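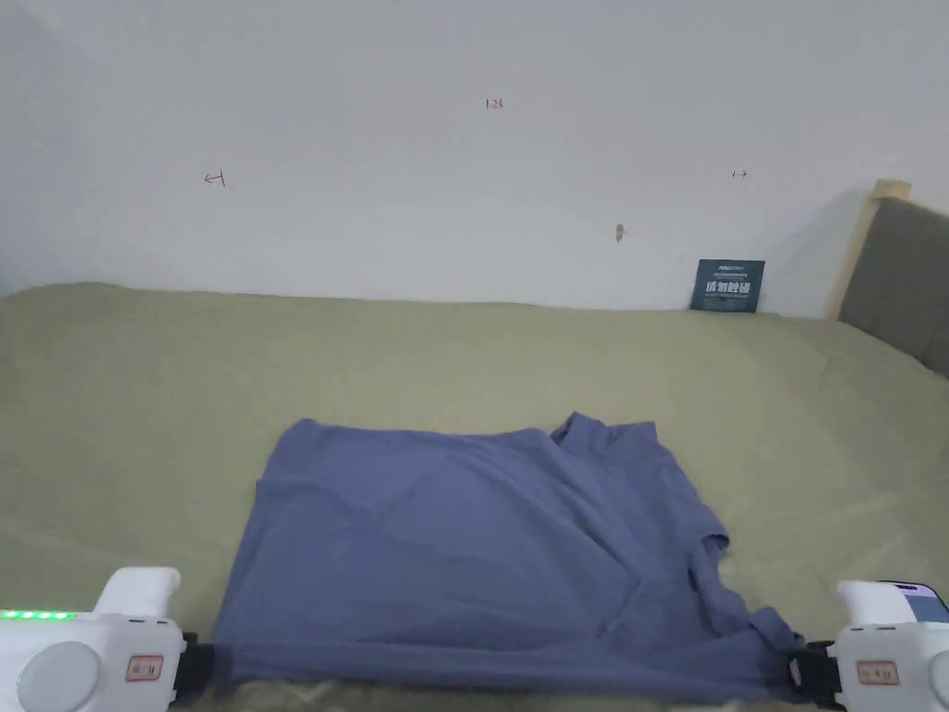

Station 2, bed: both hand-held grippers on the hem of the T-shirt.

Skarnholm Open Day – Pre-Opening Safety Check, Station 2 (Garment Folding)

Checked by: Kobina Agyeman
Station lead: Sena Asamoah
Time of walk-through: 8:40 a.m.
Ratings: OK / Fix before opening / Note only

1. Grippers

1.1 Housings free of cracks and sharp edges. OK.
1.2 Indicator lights working. OK. Green at power-up on the left unit. The lead is to tell visitors that green means powered, and that a powered jaw can close.
1.3 Clamp force at or below the limit on the demonstration sheet. OK. Read from the setup page, not measured on site.
1.4 Finger bracket screws tight. OK. All screws checked with a hex key, none moved. Repeat at the midday break.
1.5 Only the operator handles the grippers while powered. Fix before opening. The draft program lets visitors try a fold themselves. If this stays in, the visitor signs the handling form first and removes rings and bracelets. Long sleeves are rolled up.

2. Work surface

2.1 Sheet flat enough that the operator does not lean or overreach. OK. Wrinkles are acceptable for the fold.
2.2 Garments free of pins, tags and loose buttons. OK for the T-shirt. Remaining garments to be checked by the lead as they are brought out.
2.3 Bed clear of items not used in the demonstration. Fix before opening. Phones and crumpled tissue on the right side of the bed. Phones go to the side table. Tissue to the trash.
2.4 Bed does not shift when pushed from the operator side. OK.

3. Visitor area

3.1 Group size limited to 8. OK. Door staff have the count sheet.
3.2 Barrier tape 3,000 mm from the near edge of the bed. Fix before opening. Tape is down but short of the mark at the corridor end. Measure from the bed, not from the wall.
3.3 Light level at the work surface at least 300 lux. OK. Reading taken with the room lights only.
3.4 Doorway and corridor clear. OK. Corridor lights on. The door must not be wedged.
3.5 Spoken safety notice given to each group. OK. Sena Asamoah has the text. It runs long – cut the paragraph on the Fendero software, which is covered at Station 1.

4. Room and surroundings

4.1 High cable secure along its full length. Note only. It runs in a long arc across the upper wall. Out of reach from the floor. Facilities to look at the fixings after the event.
4.2 Nothing stored where it can fall. Fix before opening. Cardboard box on top of the second bed frame, behind the headboard. Put it on the floor of the storeroom.
4.3 Washing machines off and unplugged during visits. Fix before opening. Tops to be cleared as well: clothing and basket on the right machine, bowl, container and red-capped bottles on the left. Bottles go in the locked cabinet whatever they contain. The folded stand between the machines also comes out. 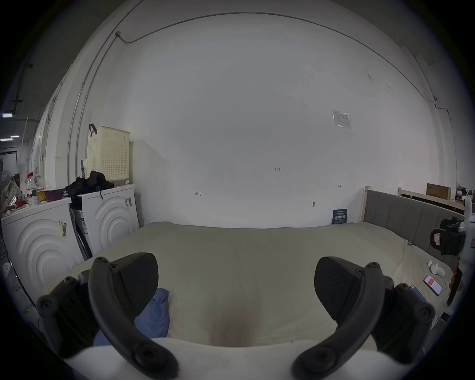
5. Power and charging

5.1 Extension cords rated for the load. OK. Cord at this station is marked 2,250 W, well above the load.
5.2 No charging on fabric. OK at time of check. Chargers stay on the side table all day.
5.3 Operator can cut power without leaving position. OK. Tested twice.

6. Sign-off

Items 1.5, 2.3, 3.2, 4.2 and 4.3 are open. The station does not receive visitors until they are closed and initialed by the lead. Item 4.1 does not hold up opening.

Recheck by K. Agyeman at 9:30 a.m. Copy to the Asante desk at reception.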